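Ticket 6924: Tacrolimus results missing from the Skekent follow-up view
Status: waiting on Biltel
Opened: Aug 12, 2023

Hello all, and thank you for being so patient with us over the weekend. The transplant clinic rang to say that trough levels for 3 kidney patients were showing in the Emano lab system but hadn't come across to Skekent, so the doses were being worked out from last week's figures. The ward has been phoning the lab for each result in the meantime, bless them.

What we've tried so far

Step 1. Restarted the Dierckx message queue and left it alone for a good while. The creatinine results came through beautifully, the tacrolimus ones didn't budge.

Step 2. Compared a stuck message with a good one. The stuck ones carry the new test code the lab brought in with its new analyser, and Skekent still only has the old one in its table.
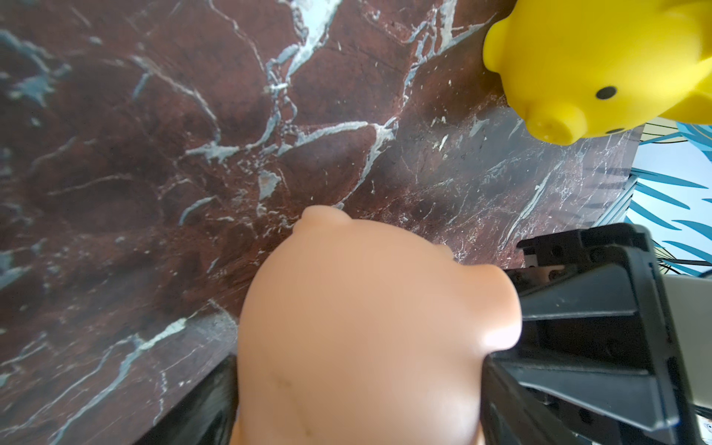

Step 3. Asked Biltel to add the new code and resend everything held from the past 24 hours. Please do keep phoning for levels until I've written here that it's done, and shout if you spot any other drug missing!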